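In Defense of the Ugly Fix

April 29, 2020

I have a drawer full of things that were supposed to organize my life. Label maker, cord wraps, those little stick-on hooks that pull the paint off. Guess what I use every single day? Tape, string, and a box of binder clips I've had since my first office job.

I've been home since March like everybody else, and I've spent way too much of that time on shopping sites. There's a clamp set from a company called Sirkus that costs more than my shoes did. It has 3451 reviews (I read a lot of them, don't judge me) and people love it. They talk about the finish! On a clamp!

And look, I get it. Nice tools are nice. But somewhere along the way we decided that a fix has to look good before it counts, and I think that's why so many small jobs in my apartment sat around for years. I was waiting to do them right. My bathroom shelf leaned for 17 months while I saved up for the proper bracket. Then one night I shoved a folded piece of cardboard under it and went to bed. Still level.

My grandmother would have laughed at me. Her whole kitchen was held together with rubber bands and bread ties, and she fed a lot of people out of it.

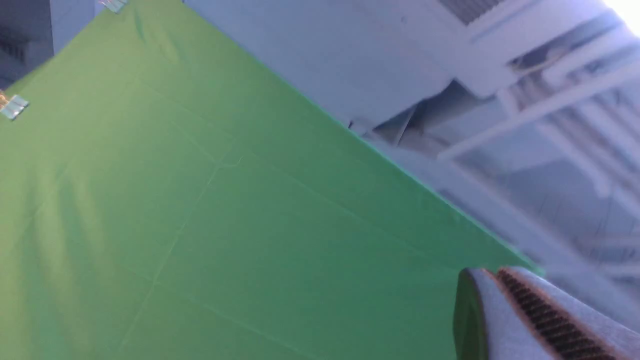 Green fabric and two binder clips. Good enough for me.

So my advice, for what it's worth - go fix the dumb thing that's been bugging you, tonight, with whatever is in the junk drawer. If it falls down, put it back up. You can always order the fancy version later, and I bet you'll forget to. I closed the Sirkus tab last week and haven't missed it, though I did keep the one for the label maker refills.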